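# 共享工坊项目报告：给厨房机械臂搭仿真环境，值不值？

2024年4月13日

课程要求我们写“项目成果与反思”，我打算把反思写多一点。这个项目一开始是 Cameron MacBrayne 提的：在 Wullby 共享工坊里搭一条能收拾水槽的机械臂，先在仿真里做，再上真机。小组另外三个人是 Rhea Dalisay、Sorcha Rennie 和我（Aleksandra Szulc）。到交报告为止，真机还是一堆打印件和一个没接完线的底座，仿真那边倒是跑了很久。所以下面谈的基本都是仿真，凡是写“抓住”“放下”的地方，请读者自己在心里加上“在仿真里”四个字。

## 为什么选水槽

立项时的理由是“水槽是家务里最重复的部分”。我当时就不太信。重复的是人的动作，水槽里的东西每次摆得都不一样。不过从练习的角度看，水槽确实有意思：四面有壁，空间窄，上方还有龙头挡着，手腕稍微转错一点就会撞。

任务定得很窄：用两指夹爪抓平底锅，在水槽范围内移动，然后放开。不洗，不开水，也不处理盘子。Cameron 想把“洗”字写进题目，被我们否了。仿真里没有水，写上去就是骗人。

## 场景和机械臂

厨房场景是在一套现成素材上改的，我们没有自己建模。大理石台面、红色柜门、后面的吧台和高脚凳都是原来就有的，Sorcha 花了一个晚上想把用不着的家具删掉，后来发现对运行速度几乎没有影响，就留着了。我们改动的主要是机械臂底座的位置和锅的碰撞模型。

底座放在水槽前面的柜子这一侧，手臂先往上抬，再从上方弯下去够水槽。这个姿态看着别扭，却是我们试下来最少撞龙头的一种。锅从靠近手柄和锅身连接的地方夹，离重心近一些，夹起来以后锅身不容易往下坠。
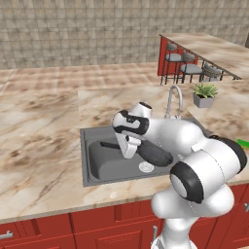 抓取点的选择后来成了组里争得最久的问题。Rhea 主张夹手柄末端，因为那里离锅身远，夹爪不会碰到锅沿；我主张夹连接处。两种方案都写了脚本，各跑了一遍同样的初始位置。夹末端时锅会绕着指垫打转，夹连接处时稳得多，但手指进去的角度很挑剔。最后用了连接处。

我要提醒一句：指垫的摩擦系数是我们自己填的。把它调高一点，两种方案看起来都很漂亮。工坊里真正的指垫是什么表现，我们没有测过。谁拿仿真里的抓取效果来证明“方案可行”，我都建议先问他摩擦系数写了多少。

## 控制程序

程序分两层。上层决定去哪里，是一串写死的状态：移到锅上方、张开、下降、合拢、抬起、移动、松开。下层负责把目标位置换算成关节角。没有用任何学习方法。中期检查时指导老师 Matúš Jelínek 问我们为什么不训练一个模型，我们的回答是连写死的版本都还没弄明白为什么会失败，训练出来的东西失败了更没法查。

每次运行最多2000步，超过就算超时。这个上限是随手定的，后来懒得改。超时大多发生在下降阶段：夹爪碰到水槽壁，控制器想绕又绕不开，就在原地来回抖，一直抖到结束。

## 运行结果

我们总共跑了881次，初始位置取自16种摆法。我不打算在正文里给一个总成功率，理由有两条。

1. “成功”的定义改过一次。起初只要锅离开槽底就算，后来要求松开后锅还平放在水槽里。前后两批数据混在一起没有意义。
2. 各种摆法之间差别太大。锅柄朝向底座时几乎不出问题，锅柄顶着远处的槽壁时几乎都不行。平均下来的数字看着还可以，可它什么也没说明。

Cameron 不同意，他认为展示海报上总得有个数字。海报归他做，报告归我写，这里就按我的意思来。

比较有用的是逐条看回放。我们把一路视角挂在夹爪上往下看，水槽里还放了白色的铁丝篮和碗碟架，用来检查手臂会不会碰到旁边的东西。从这个角度看，锅柄和两根手指之间的夹角一目了然，比盯着关节曲线省事。
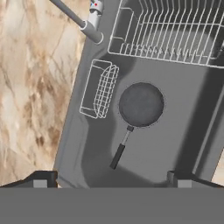

细铁丝类的物体给我们添了不少麻烦。篮子和架子的外观是一根一根的丝，但默认的碰撞体是一个实心盒子，手指明明还隔着一段，程序已经报告接触了。Sorcha 把碰撞体拆成许多小圆柱，报告正常了，速度却掉得厉害。最后折中：架子保留粗略的盒子，篮子用细的。这意味着靠近架子那一侧的碰撞记录不可信，附录的表里已经标出来了。

龙头也有类似的问题。它的出水管伸到水槽上方，我们把它当成固定不动的障碍，可家里的龙头很多是能转的。真机测试时要么把它转开，要么重新量位置，目前的程序两样都不会。

## 我对这个项目的看法

仿真省了钱，也让我们在没有一台完整机械臂的情况下写出了能跑的程序，这点我承认。手腕姿态和状态切换里的错误，有一大半是在仿真里抓出来的，放到真机上每一个都可能撞坏零件。

可是我们在仿真上花的时间也太多了。光照、材质、凳子删不删，这些都与抓锅无关，却吃掉了不少晚上。底座的线到现在还没接完，原因就在这里。如果重来一次，我会先用一块木板加一个塑料盆在工坊里搭个粗糙的台子，让夹爪先夹到一口真锅，再回头决定仿真要做到多细。

## 还没做的事

- 测量指垫对锅柄的实际摩擦，替换现在填的值。
- 把超时和碰撞分开统计，旧记录需要重新标注。
- 底座接线，Rhea 负责，零件已经放在工坊的架子上。
- 给下降阶段加一个“碰壁就退回”的状态，Cameron 写了一半，还没有合并。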